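Papier sortieren vor dem Umzug

Seit Mai haben wir im Büro neue Arbeitsplätze, und ich bin noch nicht ganz angekommen. Die Tische sind weiß und breit, das gefällt mir sehr. Aber ich habe aus dem alten Haus viel Papier mitgebracht, mehr als ich gedacht habe. Zwei Kartons waren es, und in beiden lag alles durcheinander: Protokolle, Lieferlisten von Zollmont, alte Entwürfe, die schon lange keiner mehr braucht.

Am Nachmittag, wenn es bei uns ruhiger wird, nehme ich mir immer einen Stapel vor. Zuerst kommen die Klammern weg, dann klopfe ich die Blätter auf dem Tisch gerade. Meine Kollegin Malathi hat mir gezeigt, dass man einen dicken Stapel vorher biegen soll, damit Luft zwischen die Seiten kommt. Früher habe ich das nie gemacht und mich über den Einzug vom Scanner geärgert, der jedes Mal zwei Blätter auf einmal genommen hat.

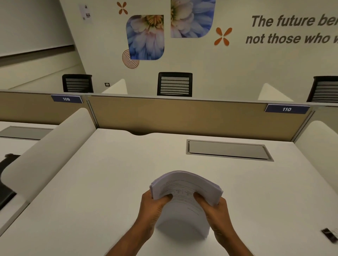 Der Scanner nimmt höchstens 60 Blätter, ich lege lieber 51 ein, das ist meine Zahl geworden. Was gescannt ist, geht in die Tonne für Altpapier. Nur die Verträge behalte ich auch auf Papier - sieben Mappen sind es jetzt, und sie passen gut in den Rollcontainer.

Schwierig finde ich die Blätter mit Notizen am Rand. Manche sind noch von Nnamdi, der inzwischen bei Vonevar arbeitet, und seine Schrift kann ich nur halb lesen. Ich habe ihm deswegen geschrieben. Bis er antwortet, liegen sie in einer Mappe ganz unten.

Morgen kommt der zweite Karton dran.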